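Section 4: Setting Up a Partner School Exchange

This section covers the work a school coordinator does after the school has been accepted into the Sokano language exchange and before the first online class with the partner. Read all of it before you start step 1. Some steps depend on forms that other people have to sign, and those can take a while to come back.

Before you begin

You will need:

Your school's acceptance letter, with the school number in the top right corner
A staff email address (personal addresses are rejected by the sign-up page)
The name of one lead teacher and one backup teacher
A rough class list, with ages but no surnames
Your school's term dates through the end of May

Note: The school number and the coordinator number are different. The school number stays the same every year. The coordinator number changes when a new person takes over the role.

4.1 Creating the school profile

1. Go to the coordinator page and select New Profile.

2. Enter the school number. The school's name and town should fill in on their own. If the wrong town appears, stop and contact the exchange office. Do not type over it.

3. Choose the language your students are learning and the language they will offer to the partner class. You can list a second language on each side, but matching is done on the first one only.

4. Enter the level of the class. Use the level the students have now. Classes listed one level too high are the most common reason for a rematch.

5. Add the lead teacher and the backup teacher. Both will get an email with a link that works for 2 days.

6. Write the school description. The limit is 1,000 characters, counting spaces. Say how large the school is, what the area is like and what the students are interested in. The partner school in Turka, for example, wrote mostly about its choir and its bus routes, and the students in Flerkthorpe had plenty to ask about both.

7. Select Save. Do not select Publish yet.

Caution: Once a profile is published, the language and level fields are locked until the next matching round. Check them with the lead teacher first.
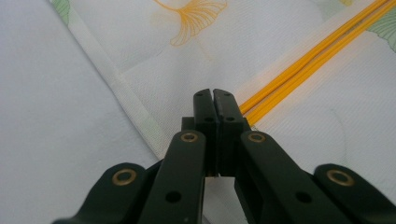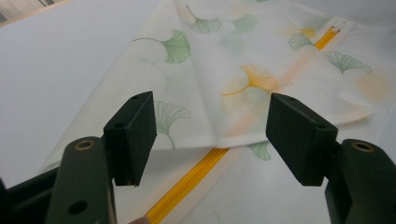
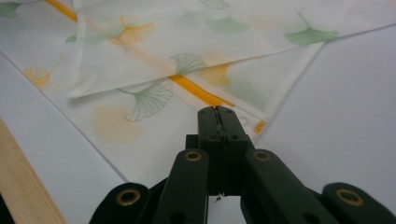
Ginkgo leaf print on white fabric, second and third pictures.

4.2 Collecting permission forms

1. Print form 389 from the Documents tab. There is one form for each student. Families with two children in the program fill out two forms.

2. Send the forms home with the cover letter. The letter is available in several languages. If you need one that is not on the list, write to the office and ask before having it translated yourself, as the wording on recordings has to match the signed form.

3. When forms come back, check that both boxes on the second page have been filled in. The first box covers taking part in live classes. The second covers recordings. A family may say yes to the first and no to the second.

4. Mark each student in the class list as Full, Live Only or Not Taking Part.

5. Store the paper forms at the school. Do not scan them to the exchange office.

Note: Students marked Live Only can join every class. The lead teacher has to turn recording off for any class they attend, and this applies to the partner school too.

4.3 Publishing and matching

1. Open the saved profile and read it through once more.

2. Select Publish. The status changes to Waiting.

3. When a partner is proposed, the coordinator and the lead teacher each receive a message. Both have to accept. If one accepts and the other does nothing, the proposal runs out and the class goes back to Waiting.

4. After both schools accept, the status changes to Matched and you can see the partner coordinator's email address. Write to them yourself. The system does not send an introduction.

In the first message, give your time zone, your school holidays and the days when your class meets. Ask for the same in return. Keep it short and avoid slang – your partner may be reading it in a third language.

Caution: Clocks do not change on the same date everywhere. Write class times with the city name next to them and check them again in spring and fall.

4.4 Planning the first class

1. Agree on a length with the partner teacher. Most first classes work best when they are shorter than a normal lesson.

2. Decide which language comes first. Switch at the halfway point, even if the conversation is going well. Otherwise one class gets nearly all of the practice.

3. Split the students into groups of 4, with 2 from each school. If the numbers are uneven, put the extra students in with a confident pair.

4. Give each group a short list of topics in advance. Food, pets, the trip to school and weekend plans all work at beginner level. Leave politics and exam results for later in the year.

5. Test the sound in the room you will use, at the time of day you will use it. The Rankin building has a music room next to the main classroom, and the first test there was done after everyone had gone home.

6. Send the partner teacher a list of first names by group.

Note: If the connection fails, wait ten minutes and then move the class to the backup date. Agree on that date before the first class and write it in the shared calendar.

4.5 Handing over to another coordinator

1. Ask the office for a handover code.

2. Give the code to the new coordinator, who enters it on the sign-up page along with the school number.

3. Tell the partner school about the change by email, and copy in the new coordinator.

4. Move the paper forms to the new coordinator's office and write the date on the folder.

Your own access ends when the new coordinator signs in for the first time. Save any messages you want to keep before then.

Questions about this section go to Moataz Ait Brahim at the exchange office. Put the school number in the subject line.

Section last revised 14 November 2024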